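**Plarka Twin: two-arm bench kit for school clubs and student teams**

The Plarka Twin is the kit our own club in Bragança wished it had in its first year, so we're thrilled to be able to lend and sell it to other groups. You get two small arms, a shared rail to bolt them to and everything needed to have both moving in an afternoon (a long one, if it's your first time with servos!).

## What's in the kit

- Two arms with parallel two-finger grippers
- Front rail with both base housings fitted
- Purple cables, one per arm, plus a spare
- Two open trays, a few small cubes and a bag of rubber bands
- Small whiteboard with stands
- Printed task book with 49 exercises, easiest first

Full kit price: 686 euros. Clubs can also borrow one for a term, and the loan list for October is open now.

## Working with it

We tell everyone to start with the cubes. They're a friendly size for the gripper, they don't roll, and a beginner can get one into a tray after a bit of fiddling. Then come the rubber bands, and that's where it gets really good. Bands tangle and stretch, and they cling to each other, so pulling a single one out of the heap takes both arms and a fair amount of patience. Our second-years have been at it since before the Werkach meet and they're still finding new ways to do it.
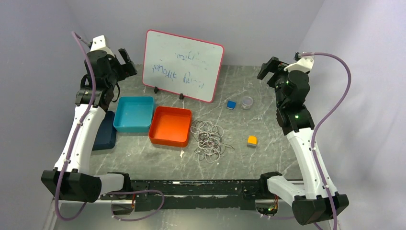 Brasuvau wrote to us after a term with the kit: the cubes were fun for a week, but sorting bands into two trays kept the whole group arguing happily until the summer, and could the task book please have more of it? It can, and it does. The new edition has a full chapter on bands, with a two-minute version for open days.

## Before you order

The rail needs a flat, solid table. Clamp it well, as both arms can pull on it at once and a wobbly desk will spoil your repeat runs. Leave slack in the purple cables so they follow the arms without snagging, and check the plugs at the base before each session.

Groups of up to 20 can share one kit if they work in pairs and swap often. The Plarka club site has 2,000 saved runs you can download and play back on your own arms, which is a lovely way to learn how somebody else tackled the same job. Send us yours too, messy ones included!

Spare fingers, cables and servo modules are sold singly. Page updated 27 April 2024.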